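Flundovport Household Handling Open Day

The Flundovport Household Handling Open Day is a yearly public event held in the port district of Flundovport. It shows work on robot handling of clothing, bedding and other soft household goods. The event is run by Patwary, a research workshop that studies cloth handling, together with the local training school Dakent. It takes place each December and is free to attend.

Background

Patwary was set up by Selvaraj Akanda and Yolanda Doucet, who had both worked on packing machinery before turning to household tasks. The workshop first let visitors in when it moved to its present building on Gastovholm, a small island joined to the rest of the town by a road bridge. The first open day lasted a single afternoon and had one demonstration, the sorting of socks by color.

Later events grew to fill the whole ground floor. Dakent joined in the third year and took over the introductory talks, which are given by its students. Attendance reached 3,017 at the most recent event, the highest so far. Entry to the smaller demonstrations is by timed ticket, with 20 visitors in each group.

Program

Doors open at 10 a.m. and the last group is admitted at 4 p.m. The day begins with a short talk on why cloth is hard for robots to handle. A rigid box keeps its shape when it is picked up, but a shirt changes shape at every touch, and a sleeve may end up under the body of the garment or turned inside out. The talk was written by Vasanthi Mondal and has been revised several times.

Visitors then move on to the demonstrations. Some take place in the workshop, with robot arms fixed to benches. Others are given in furnished homes and shown to the audience on a screen. The home sessions use hand-held grippers. An operator works the jaws by hand while a camera on the tool records each movement, and the recordings are later used to train robots to do the same task.

Bedroom demonstration

The bedroom demonstration deals with clothing laid out on a bed. A quilted cover gives way under the jaws, so the operator has to judge how far to press down before closing on the fabric. Buttons, pocket flaps and collars add thickness in some places and leave other parts of the garment thin.

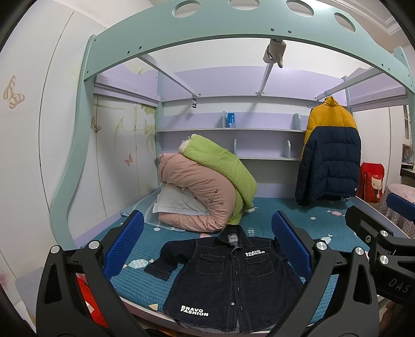
A button-up shirt on the lower level of a loft bed, between the padded jaws of a gripper.

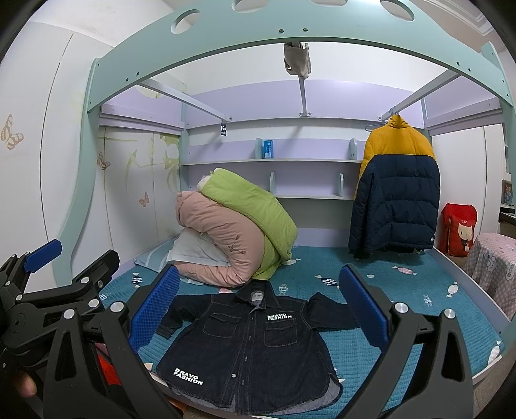 Reception

The bedroom session is the best attended of the home demonstrations. At the most recent open day, Patwary handed out 77 comment cards after it, and 50 were returned. Most of the comments dealt with speed. Several visitors wrote that they could fold a shirt much faster themselves, and a few asked when a machine would be able to do the ironing.

Nuwan Gazi, who leads the home sessions, has said that speed is of little interest at this stage. In his view a slow recording with a clean grip is more useful than a fast one in which the cloth slips. Staff at Dakent have asked for failed attempts to be shown as well, and a short reel of dropped and tangled garments has been added to the closing talk.

The event has also drawn some complaints. The Gastovholm bridge has a single footpath, and lines formed on it during the morning in two separate years. A shuttle bus from the town side was introduced in response. Visitors at the back of the groups have reported trouble seeing the finger pads on the screen, and a second screen was put up along the side wall.

Related activities

Dakent runs an evening course on cloth handling for adults, taught by Chathurika Majumder. Students practice with hand-held grippers on towels before moving on to shirts and trousers. The course has no entry requirements, and places are offered first to people who put their names down at the open day.

Patwary also lends a set of grippers to schools in the Flundovport area during the spring term. The set comes with a printed guide and a box of practice fabrics. Schools may keep it for two weeks.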